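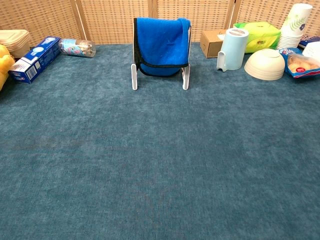
*Photograph: Niltero Courier*

**Orkar hall gets its carpet back, and most of what was on it**

The main room at the Orkar Rooms in Niltero reopened on Friday with its carpet cleaned, its heating working and a long-running argument about other people's belongings very nearly settled.

The room had been shut for most of September while Christodoulou, the flooring firm on the ring road, lifted a corner, dried out what was underneath and put it all down again. The bill came to almost 4,000 euros. For that, the 154 members of the hall have the same teal-blue floor they had before, which several of them pointed out on the way in.

What has changed is the rule about leaving things on it. Over the years the Orkar has become a sort of annexe to the homes of the people who use it. The Monday stretching class kept its mats there, the drawing group kept its objects for drawing, and the toddler morning kept whatever toddlers had been holding when it was time to go. When the fitters arrived to clear the room they made a list, and the list ran to 324 items.

"I had guessed it might be forty," said Loukia Alexiou, who manages the bookings. "They gave me the list on the back of an invoice, then on a second invoice, and after that they asked whether I had any paper."

From now on, groups may keep only what fits along the back of the room, in front of the woven folding screen. Everything forward of that is to stay bare, so that anybody who has paid for a floor can have one. Groups have 15 minutes at the end of a session to put things back, and anything found in the middle of the carpet the next morning goes into the store cupboard, where it will be listed and, by long tradition, forgotten.

The screen itself survived a vote. It was bought second-hand for a play in which it represented a harbour, and has stood at the back ever since, partly for looks and partly to hide the radiators' older pipework. A proposal to replace it with proper shelving was put forward in the spring by the badminton players, who do not play at the Orkar any more but have kept up their membership and their opinions. It was defeated comfortably. Shelving, the meeting felt, would only encourage people.

By Friday the new arrangement was already being tested. The back of the room had collected a stack of floral paper cups, a pale blue pitcher, a packet of tissues and a tower of beige disposable containers, and a bright blue towel had been hung over a little white folding rack. There was also something yellow and plush, to which the stretching class and the toddler morning have both denied any connection.

It was, all the same, a good deal less than 324 items. The open part of the carpet really was open. One member was seen to walk straight across it and back again for no purpose that she would admit to.

**A question of cups**

Not everyone is pleased. The drawing group, which meets in the evening and prefers its objects to stay exactly where they were the week before, says the rule makes a nonsense of a still life. Members had been working on the same arrangement since June and some had only just got to the shading. When the room was cleared it went into the fitters' crates along with everything else, and was put back by someone with different ideas about composition.

The group has asked for a corner of its own. It has been offered the left-hand end of the screen, provisionally, until Christmas. In return it has agreed that cups standing by the screen may be drunk from, and that nobody will be asked to put one back at the angle it came from.

This was the sticking point for some weeks. Ms Alexiou said she had taken telephone calls at home about cups. "One gentleman told me that he had drawn the same stack nine times and that if it got any shorter he would have to start again. I told him we also have people who want a glass of water."

The upside-down cream bowl at the right-hand end has been claimed by both the drawing group and the lunch club. The lunch club says it is for salad. Discussions go on.

**What is to become of the rest**

Anything in the store cupboard can be collected until the end of next month. Workudano, the repair workshop two doors down, has agreed to take what is left and will sell whatever it can mend, with the money going towards the flooring bill. It has already turned down a fan heater, on grounds it would rather not go into.

So far the take-up has been modest. A pair of walking boots went home on the first afternoon, followed by a cake tin and one half of a set of bookends. A projector screen was claimed by a man who then asked if he could leave it at the hall until he had the car. He could not. He was told about the new rule, and was last seen walking down towards the bus stop with the thing over his shoulder like a rolled-up rug.

Several keys are also waiting. So are a good many single gloves, a chess set with a cork standing in for one of the bishops, and a casserole dish with a surname taped underneath that no present member answers to. The tape is old. Ms Alexiou has written to a family of that name on the other side of Niltero and they have replied, very politely, that they have their own.

Food is a separate matter. Under the old habits a person could put down a bag of biscuits in autumn and meet it again in spring. Snacks must now be in a closed box or bottle, and whoever opens one is expected to finish it or take it away. The lunch club asked whether this applied to pickles. It does.

**The carpet**

As for the floor, Christodoulou's fitters reported that there was nothing much wrong with it beyond the damp corner and the effect of a great many objects standing on it for a great many years. Where things had been kept the pile was flat, and where they hadn't it was less so. It has come up rather mottled, with lighter and darker patches, and opinion was divided on Friday as to whether this was wear or the pattern. The original invoice might have cleared it up. It is thought to be in the store cupboard.

Members had been given the chance to choose another colour while the work was being done. Samples in oatmeal and a dark grey were left out by the front door for a fortnight, with a sheet of paper for comments. The sheet came back with a shopping list on it and one remark, in capitals, in favour of the blue. That was taken as a decision.

The first booking on the reopened floor was the stretching class, which moved from its usual Monday for the occasion and had the room to itself from ten. Its members lay down in rows, were asked to notice the quiet, and could be heard through the door noticing the radiators instead. The toddler morning returns next week, and will be the sterner test of whether things can be persuaded to stay at the back.

Groups that want a place along the screen should tell Ms Alexiou what they intend to keep there and how tall it is. Places are being given out from the left. The lunch club has asked for the right, next to the bowl.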